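Plillau House, Sernthorpe
Winter safety check of the guest floors
Sheet no. 1163
Checked on Mon 25 January
Previous check: October

Marks used: OK = in order. R = repair needed. W = watch until the next check. N = not checked.

The same list is used as in October, with the order of the rooms changed so that I must not go up and down the stairs so many times. Comments are under each point.

ENTRANCE AND STAIRS

Outside steps, surface and edges: W
The second step from the street has a crack which became a little longer since October. It is still firm under the foot. Please do not fill it while there is frost, the filling will come out again.

Handrail, outside: R
Loose at the lower end. The screw turns but does not hold. A longer screw will probably be enough.

Salt and shovel at the door: OK
The salt is in the box with the lid. Last winter it stood open and was one hard block.

Stair lighting: OK
All lamps work. The timer on the upper floor is too short for a person who walks slowly. I stood at the bottom and was still on the stairs when it went dark. I have set it longer and ask that it remains so.

Stair carpet: OK
I pulled on every edge by hand. No comment.

FIRE SAFETY

Smoke alarms, test button: OK, one R
The alarm in the upper corridor makes a weak sound. I changed the battery and the sound is the same, so the alarm itself should be replaced. Zeman delivered the last ones and has our type in the order history.

Fire extinguisher, kitchen: OK
Pointer in the green part, pin and seal in place.

Fire extinguisher, upper corridor: W
Pointer in green also, but close to the border. The service label is valid. Somebody has hung a coat on the hook above it and the coat covers the sign. I removed the coat to the wardrobe downstairs.

Emergency exit to the yard: R
The door opens only with a strong push. The wood is swollen from the wet weather. A child or an older guest could not open it. This is the most urgent point on the whole sheet and I telephoned to Jilen the same afternoon. They will plane the lower edge.

Way to the exit free: OK
In October there were two bicycles in it. Now it is free.

Escape plan on the wall of each floor: OK
On the upper floor the plan still shows the old linen room as a bedroom. It is not dangerous but it is wrong.

HEATING AND WATER

Boiler pressure: OK
Inside the marked range. I wrote the value on the paper beside the boiler, as always.

Carbon monoxide alarm: OK
Tested. The date on the back is still good.

Hot water at the tap: W
At the tap farthest from the boiler the water needs 171 seconds to become hot. In October it was 174, so I would not speak of an improvement. When a room was not used for one week, please let the water run there before the guests come.

Pipes in the cellar: OK
The insulation is complete now also behind the shelf. No drops on the floor.

KITCHEN

Gas hose: OK
Date valid. No smell, no bubbles with soap water.

Sockets near the sink: R
The cover of the left socket is broken at the corner. I put tape on it, but tape is not a repair. Please do not use it until the cover is changed.

Extractor filter: R
Full of grease. It was on the list in October with the same comment.

BEDROOMS

Windows, opening and closing: OK
The handle in the yard room is stiff, a little oil helped.

Window limiters, upper floor: OK
All of them hold.

Radiators, valves and free space: W
In the corner room the armchair was again against the radiator. I moved it away.

Bedside lamps and cables: OK
One cable was under the leg of the bed. No damage, I laid it free along the wall.

Portable heaters: W
Guests ask for them in January and I understand why. A heater must stand on the bare floor, far from bed covers and curtains, and clothes are never dried on it. Knitted things dry slowly and people lose patience. Please offer the drying rack in the cellar, or tell the guests to lay them flat.
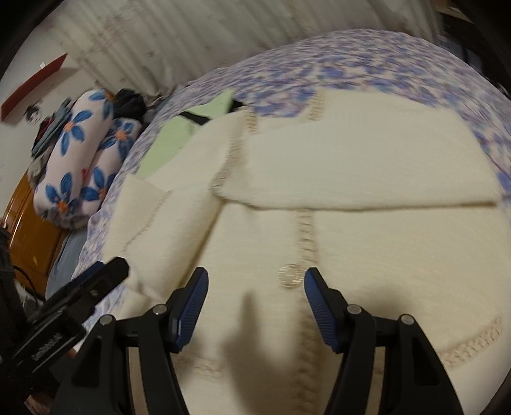
Electric blankets: N
They were in the cupboard and the key was not on the board. I will check them when the key is back. Until then please do not give them out.

Next check before Easter, or earlier if the exit door is not repaired.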